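Rostier kneeling stool, low

Back in stock. Folding prayer stool, beech, padded seat. Height 38 cm at the front, slopes down a bit towards the knees. Takes the weight off your ankles for longer sits.

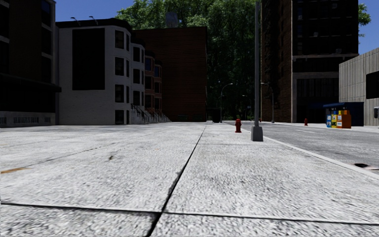

Cover comes off, wash at 30. Grey or plum. Plum is nearly gone, more in August hopefuly.

Also fits the Kivi mat (sold seperately). Groups: 10 or more, email Celeste Frade for a price. Church halls, retreat houses, meditation groups, all fine.

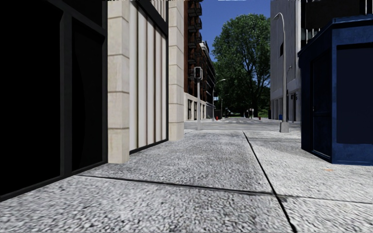 Delivery 6 working days. Returns ok if unused, keep the box. Legs a bit stiff at first, they ease up. Spare hinges in stock, order code 173.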